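Do Weeds Really Tell You About the Soil? A Term Project on the Stovell Paddock

Prepared by Fatima Garba
December 4, 2019

Gardeners love to say that weeds are messengers. Dock means sour, wet ground, clover means the soil is short of nitrogen, and plantain means somebody has been driving on it. Every second gardening book in our library repeats this, usually without saying how anyone found out. I wanted to see whether it held up on one piece of ground, the old horse paddock at Stovell, on the Dornirthorpe road.

I marked out 63 plots, each a metre square, and wrote down the most common weed in each. Then I took a soil sample from the centre of every plot and tested it for acidity with an ordinary garden kit. The kit works by matching a colour to a card, and I don't trust it further than half a point either way. That should be kept in mind for everything that follows.

Dock came out on top in 26 of the plots. If the books are right, those plots should have been clearly more acidic than the rest. They weren't. The dock plots and the others overlapped so much that I could not have picked one from the other with the names covered up. Dock did favour the low side near the trough, so the part about wet ground may have something in it, but cattle and boots also favour that side.

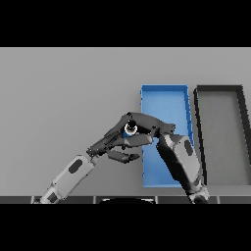
Lorna Baxter read my first draft and thought I was being too hard on the old sayings. Her view was that they were never meant for single plots, and that a grower looks at the whole mix of plants across a field before deciding anything. One dock tells you nothing, she said, but a hillside of it might.

That is a fair point, though it makes the claim very hard to test. If any result can be put down to looking at too small an area, I'm not sure what would count as a miss. The Okafor block next door has the same slope and the same clay, and it grows almost no dock at all – it was mown all through last summer and the paddock was not. To my mind mowing explains more than acidity does.

Plantain did a little better. It was thickest along the old vehicle track, where my screwdriver would barely go in. But I already knew where the track was, and I may have looked harder for it there.

Limits: one paddock, one season, one cheap kit. I did not test for nitrogen, so the clover question is still open. I'd like to redo the acidity readings with a proper meter before anyone limes anything on the strength of this.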